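Jornada de puertas abiertas en Flinumholm

El centro de Flinumholm acogió en abril la jornada de puertas abiertas del programa Zollance, dedicada este año a la manipulación robótica de objetos cotidianos. Asistieron 16 representantes de entidades colaboradoras, recibidos por la dirección técnica de Bonatix.

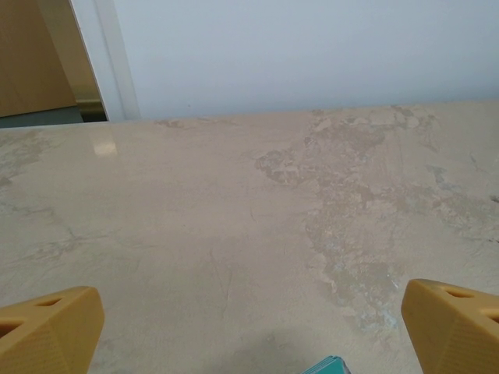

Redacción: Halima Etim | Boletín interno, abril

La sesión comenzó a las 10:00 con una presentación de Amarachi Yusuf, responsable del área de ensayos, y continuó con una demostración sobre mesa de la pinza de dos dedos. Los asistentes pudieron seguir el trabajo desde la cámara de muñeca – el mismo punto de vista que emplea el equipo en sus registros – y formular preguntas sobre la planificación de los agarres.
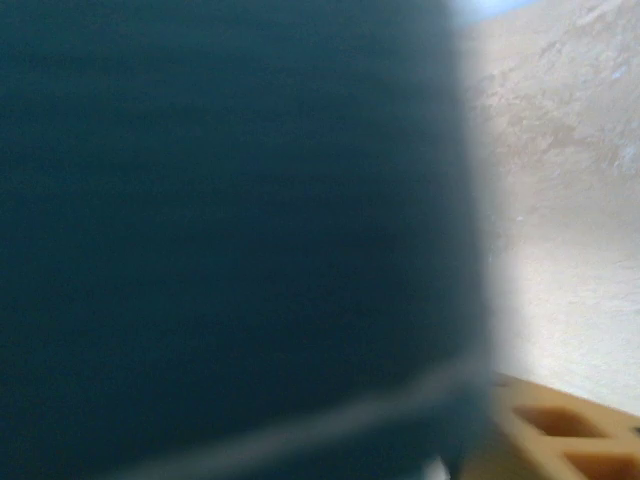 Objeto azul oscuro a muy corta distancia de la cámara.

La próxima visita tendrá lugar en la sede de Iyamu. Las solicitudes se tramitarán en la sala 333, hasta las 13 horas.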